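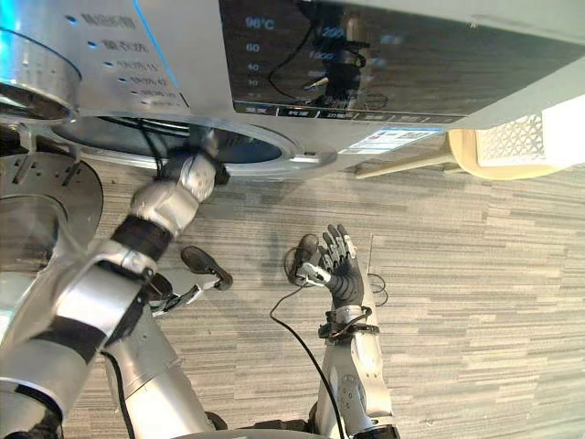
Written rules for a two-armed robot working at a washing machine: what do you have in yours?

We're putting together house rules for laundry work with our two-armed setup and I would love to see how other people handle it, because I'm having a great time with this and I also want to do it properly! Our draft is one page. It says who may run the arms, where people stand, and when you press the stop. What it doesn't cover is the appliance. Take the left hand on the rim of the door opening: is that a grip we should allow at all, or should there be a rule that a hand only goes on the door itself, or on nothing fixed? And then there are the cables, with one hanging off the right hand and running back down in a long line, and a thin one going up past the left wrist toward the drum. Our draft says "cables tidy," which I wrote myself and which means nothing.

Some background so you can tell me what applies. We're a small group working under the project name Platura. The floor is carpet, the machine is an ordinary front loader, and the basket sits on a chair off to the side. A person supervises each run with the stop button in hand. We've logged 102 runs since March, mostly opening and closing the door, reaching in, and moving clothes between drum and basket. We don't run a wash with the arms near the machine, but I can see us wanting to pretty soon (start the cycle, come back, unload, it would be so satisfying).

So, specifically:

How do you write a rule about contact with a fixed appliance?
What do you require for cables on the hands?
Is there anything you do about heat and water before the hands go in?
Gloves on the hands: one, both, or none, and does anybody write that down?

I've read the manual for the arms, all 56 pages, and it's good on the arms and silent on laundry.

Posted by drumroll_please in Home and Service Robots, Good Practice
3 answers

tidybench

Great question, and your instinct to put the appliance in the rules is a good one. I look after the procedures for a shared lab in Trunditz where we do kitchen and laundry tasks, and our laundry sheet got rewritten twice before anybody liked it. I'll go through it in your order.

Contact with the appliance. We allow a hand on the rim, but we treat it as its own kind of contact with its own line on the sheet. The concern is that a rim doesn't give. If the fingers are hooked over an edge and the arm is told to move, something has to yield, and it'll be a finger joint or the machine sliding on the floor. Our wording is:

"A hand may rest on or hold a fixed edge only while that arm is commanded to hold position or to move slowly. Release the edge and confirm it is released before any other move of that arm."

"Confirm" means the supervisor sees the fingers open. We used to accept the position readout and stopped after a bent fingertip. Put a force limit in there too, but get the number from your own hardware and your own tests. I wouldn't copy ours, and I'd be suspicious of anybody's number offered without the test behind it.

Also think about both arms at once. If the left is holding the rim and the right goes in through the door, the left forearm is now an obstacle for the right one. We ask people to say out loud which arm is holding and which one is moving. It feels silly for a day and then you can't imagine working without it!

Cables. "Cables tidy" made me laugh because ours said "cables neat." What we have today:

Every cable that passes the wrist is fastened on both sides of it, with enough slack for the full turn of the joint and no more.
No free loop that a hand could pass through.
Nothing hanging below the hand when the hand is at the door. If it has to hang, it hangs on the side away from the opening.
Before the first run of the day, move each wrist through its whole range by slow command and watch the cable the entire time.
Floor cables go behind the robot, never between the robot and the machine.

That last one matters on carpet, where a thin dark line is easy to miss when you're watching the hands.

Heat and water. Please write this section before you start running washes near the arms. Your panel lists temperatures up to 96°C, and a sheet that says "let it cool" leaves it up to whoever is on shift. Ours says that only the 30 setting is used for robot work, that the program has ended, and that a person has opened the door and put a hand inside before the robot does. The supervisor signs for it. For dry practice runs we turn the water tap off and unplug the washer, and the plug is left lying where everyone can see it. You lose the display, which annoys the people who want to practice with the dial. They get a separate sheet.

Wet clothes are another subject. Ask your hand supplier in writing whether the hands may touch damp fabric. If the reply is vague, take it as a no and stay with dry loads.

Gloves. Write it down, yes. I don't mind which you choose, but a gloved hand and a bare hand grip differently and snag differently, so a limit tested with one isn't good for the other. We log "left bare, right gloved" or whatever it is at the top of each run. We also check the glove cuff, since a loose cuff will find the door latch sooner or later.

One more for your page: weight on the chair. A full basket of wet towels on a light chair, with an arm leaning into it, can go over. We mark the chair position with tape and give the basket a load limit. On carpet use the cloth kind of tape.

Helpful: 31

skera_owner_2

we just use common sense lol. keep hands out, keep the stop button close. ours is a Skera and it stops by itself if it bumps anything so no rule needed for the door imo. gloves both hands, looks better too

Helpful: 2

Reply from tidybench: Stopping on a bump and stopping while hooked on an edge are different cases. Try it at slow speed with somebody on the button and see how it behaves. You may find it stops and keeps pulling.

Reply from skera_owner_2: ok fair i'll check

margin_of_safety

Seconding nearly everything from tidybench, with one disagreement and a couple of additions from a group that does this in a rented apartment (so, much less room than a lab!).

The disagreement is about calling out which arm holds and which moves. We tried it and people stopped saying it after a week, and a rule that's on paper and not followed is worse for us than a shorter page. We made it a setting: when one hand is marked as holding, that arm's speed is capped in software, and the operator has to clear the mark to move on. If you can do that, do it. If you can't, go with the callout.

Now the additions. Put a distance in your standing rule. Ours is 700 mm from the farthest point either hand can reach, taped on the floor, and the tape turned out to matter more than the number. We measured with the arms stretched out and the fingers straight, which added more than I had guessed.

Add a rule for getting a hand back out after a stop. Everybody writes when to press the button and very few write what comes after. If the robot is stopped with a hand inside the drum, who frees it, with power on or off, and may they move the arm by push? Practice it once with each new supervisor. We do it with a towel wrapped around the hand on purpose, and it's honestly the most fun part of the training.

Keep the page short. Ours has a limit of 5 rules per task, in large type, stuck up on the wall. Reasons and test results live in a folder for those who want them. We borrowed that layout from a Margaritis workshop handout and it has held up well.

On published standards: there are safety standards for industrial arms and for personal care robots, and it's worth reading the scope section of each to see which one your setup resembles. Ours sits awkwardly between them. We ended up doing a plain risk assessment, task by task, and keeping it dated and signed. If you share a building with others, talk to your insurer before the first wash with water in the machine.

I'd love to see your page when it's done, please post it!

Helpful: 18

Reply from drumroll_please: These are wonderful, thank you both. I've already struck out "cables tidy." The holding mark in software is something we can do, I think, so that's going on this month's list, along with the drill for freeing a hand. For now it's dry clothes only, tap off, plug out. And I'll ask about the glove on both sides, as our sheet for the earlier runs doesn't say which hand had one.

Reply from tidybench: Put "not recorded" in the log for those and start fresh from the next run. Don't fill it in from memory.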